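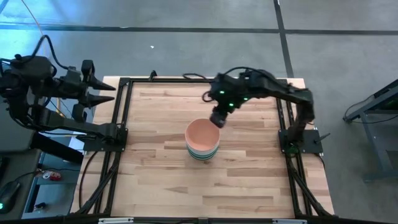 夏の研究インターンが半分終わった

大学の掲示板で見つけて応募した夏季の研究インターンが、ちょうど折り返しになった。2022年8月の前半は実験の手順を覚えるだけで過ぎてしまい、ブログを書く余裕がなかったので、忘れないうちにまとめておく。

配属先は酵母の老化を調べている研究室で、指導担当はマルレニー・カセレスさん。学部3年の自分に割り当てられたのは、出芽酵母の分裂寿命のデータ整理と、その追試の一部だった。分裂寿命というのは、ひとつの母細胞が死ぬまでに何回娘細胞を出すかという数のこと。顕微鏡の下で針を使って娘細胞を外していく昔ながらのやり方と、マイクロ流路に母細胞を閉じ込めて撮影するやり方があり、うちの研究室は後者を主に使っている。

最初の週はほとんど培地作りだった。ペプトンと酵母エキスを量って、オートクレーブにかけて、冷めたら糖を足す。高校の生物部でも似たことはやっていたが、ラベルの書き方が細かく決まっていて、最初の日は三回書き直した。日付、株名、培地名、作った人のイニシャル。油性ペンはエタノールで消えるので、蓋ではなく瓶の側面に貼ったテープに書く。

二週目から画像の解析に入った。過去に撮影された母細胞が1,124個あり、そのうち途中で流路から外れたものや、ピントがずれて数えられないものを除いていく。自分が残したのは700個だった。除く基準は文書になっているが、境目のものはどうしても迷う。娘細胞が出かかったところで記録が終わっているものをどう扱うかで、カセレスさんと小一時間話した。結局、途中で観察が切れたものは「打ち切り」として別の列に入れ、生存曲線を描くときにその扱いで計算することになった。統計の授業で打ち切りデータという言葉は聞いていたが、使うのは初めてだった。

解析にはMusheviではなくMushiという研究室内のスクリプト集を使う。名前が似た別のフォルダがあって、初日に古い方を開いて半日無駄にした。Mushiの中身はPythonで、自分は授業でRしか触っていなかったため、夜に寮で少しずつ読んだ。まだ全部はわからない。グラフの軸ラベルを直すくらいはできるようになった。

同じ時期に入った学生にフェリシダッド・ティオンソンさんがいて、隣の机を使っている。彼女の課題はミトコンドリアの染色で、暗い部屋にいる時間が長い。昼は一緒に食堂に行くことが多い。食堂は11時半を過ぎると列が長くなるので、11時20分には出る。カレーは毎日ある。冷やしうどんは早い時間に売り切れる。

失敗もいくつか書いておく。ひとつは培養液の濁度を測るときにブランクを取り忘れたこと。値がおかしいと気づいたのは希釈したあとで、その日の分は捨てて翌朝やり直した。もうひとつは、マイクロ流路に気泡を入れてしまったこと。気泡が入ると細胞が流されて観察にならない。チューブをつなぐ前に先端まで液を満たしておけばよかった。この手順はノートにも書いてあったのに、読み飛ばしていた。

毎週の進捗報告は、スライド2枚までと決まっている。1枚目に先週やったこと、2枚目に次にやること。最初の回は文字を詰めすぎて、質問の時間がほとんどなくなった。二回目はグラフをひとつだけ載せた。生存曲線の縦軸は何か、打ち切りの印はどれか、と聞かれて、両方答えられた。三回目の報告では、除外した細胞の内訳を表にしてくるように言われている。

1月に応募書類を書いていたときは、志望動機の欄に「老化の仕組みを解明したい」と書いた。今読み返すとずいぶん大きなことを書いている。今やっているのは、その手前の手前くらいの作業だと思う。ただ、細胞の数を自分で数えた曲線は、教科書に載っている曲線より細かいところまで見るようになった。最初の数回で死ぬ細胞が意外に多いのも、自分で数えて知った。

残りの期間では、糖の濃度を下げた条件の撮影を一回分担当する。撮影は三日近く続くので、夜の確認は交代でやる。その前に、チューブの接続を練習用の流路で何度かやっておくつもり。

次の更新は撮影が終わってからになると思う。寮の洗濯機が片方壊れていて、今日はこのあと順番待ちに行く。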